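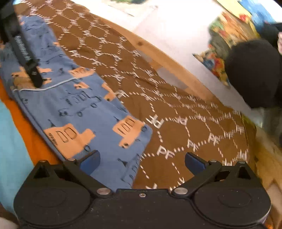

Who do you test grippers for?

Anyone about to buy one and not sure which. Mostly small manufacturers, a few university labs, two commercial laundries, the odd person building an arm in their garage. If you've got a part that needs picking up and three quotes on your desk that all say "versatile", that's our kind of job.

About Usgate

We're a gripper and arm testing shop. Independent, small, seven of us on a good week. We don't make grippers, we don't sell them, no commission from anyone who does. You pay us for bench time and a report. That's the whole business.

Started out as a side job at Cordeiro, a packaging outfit. They needed to know why one arm dropped every pouch it touched and the other one didn't. Somebody had to sit down and run both properly. Took all of August. Word got round, other plants rang up, and by the end of that year it was a company with its own lease and a very bad kettle.

Same building still. New kettle.

What we test

Grippers first. Two-finger parallel, two-finger linkage, three-finger, suction cups, soft fingers, the needle types for fabric (fussy, but we have a soft spot for them). Hand-held ones as well, the kind a person carries and works by hand to record how a grasp is done before an arm ever tries it. More of those coming through the door lately, and they get the same bench treatment as everything else.

Arms. Desktop size up to mid-size cobots. Nothing that needs its own slab, our floor won't take it.

Cameras. Wrist mount, overhead, fixed side view. Usually we're asked whether the cheap one will do. Sometimes it will.

Controllers. Mostly latency and how they behave when something goes wrong. Pull a cable mid-move and watch. You learn a lot from a pulled cable.

Soft goods are our thing

Plenty of places will test your gripper on a steel block. Fine, do that, we'll do it too if you ask. But cloth is where most of our hours go. Clothes, bags, towels, printed cotton, slippery linings, anything with piping or a seam that catches. A folded garment lying on top of another fabric is a hard pick. Close too low, you get both layers. Too high, you get nothing, or you get a pinch of the top fold and it all unrolls on the way up.

Busy prints are their own problem, for the camera more than the fingers. Some vision setups see a printed line and think it's an edge. Others see a real edge and think it's more print. We keep a pile of the loudest patterns we could find for exactly this and it gets added to every time someone goes near an op shop.

The pile is currently 128 items. Each one has a number on a tag and a page in the binder. Please don't send us your old socks, we have enogh.

How a comparison works

You send the grippers, or we borrow them, or we already have them on the shelf. Then a phone call, half an hour, what you pick up, how fast, what counts as a drop.

Every gripper gets the same objects in the same order from the same start positions. 508 picks per gripper for the standard run. Why 508? Historic. It was the number of pouches in the Cordeiro carton and we never changed it, and now all the old results line up with the new ones so we're stuck with it. Happy with it too.

We log grabs, misses, doubles (two layers when you wanted one), slips, and marks left on the item. Marks matter more than people expect. A finger pad that holds beautifully and leaves a dent in every collar is no good to a laundry.

Then pads get swapped and part of it is run again. A lot of bad grippers are decent grippers with the wrong pads on. We stock firm rubber, soft rubber, silicone, textured, and a bare-finger set for comparison. If a different pad fixes your problem the report says so on page one and you've saved yourself a new gripper.

The report

Short. Numbers at the front, our opinion after, raw logs in a folder. We say which one we'd buy. If we'd buy none of them we say that too, and have done, and one client was cross about it for a bit and then came back.

No star ratings. No "award winner" badges. Makers ask. No.

If a maker disagrees with a result they can send their own person to watch a rerun. Two have. One result moved, because we'd set the closing force wrong from a badly worded manual. Our mistake, corrected, the fix is noted in the report with the old number left in beside it.

What we're working on now

The big one is Candlow, our open comparison of hand-held grippers against arm-mounted ones on soft goods. Basic question is, if a person shows a grasp with a hand-held tool, does that same grasp still work when a motor's doing the closing? Same fingers, same pads where we can get them, same pile. Things we're looking at so far:

Finger opening. People open wide and close late. Arms set up by the book open less and close early. Makes a difference on bulky folds.

Angle. A wrist tilts without being told. Fixed approach angles lose a lot of picks at the edge of a pile.

Camera view. Mounted behind the fingers you lose sight of the item right at the moment you want it most. We're trying a few mount heights. No answer yet, don't ask, ok ask in a month.

Pivot wear. Linkage fingers get a bit of play in them after a few thousand cycles. Checking how much and whether the pads hide it.

Partner on Candlow is Dekis, who make fixtures and mounts and have lent us a bench full of brackets. They don't see results before anyone else does. That's in writing.

The place

One long room, benches down both sides, arms at the far end behind the screens. Sewing machine by the door for repairs, the test items do take a beating. Parking for four cars if everyone's polite. Step-free entry from the lane side, ring the bell as the compressor is loud and we will not hear you knock.

Visitors welcome most afternoons, book first. School groups too, smaller ones, up to a dozen or so kids at once. They're allowed to have a go on the hand-held grippers and they are generally better at it than the adults.

Prices

Standard comparison is priced per gripper, pads included. Half-day of bench time for people who want to drive it themselves, $88 an hour, you clean up after. Students and community groups, talk to us, we'll sort something out. Freight is yours both ways.

Lead time at the moment is a bit long. Candlow is eating the main bench. If yours is urgent say so in the first line of the email, not the last.

Getting in touch

Use the form on the contact page, or ring and leave a message. Tell us what you're picking up, its weight if you know it, and what's gone wrong so far. Photos of the part help heaps. Photos of the gripper box don't.

Page last updated Wed 14 May. The bit about parking is newer than the rest.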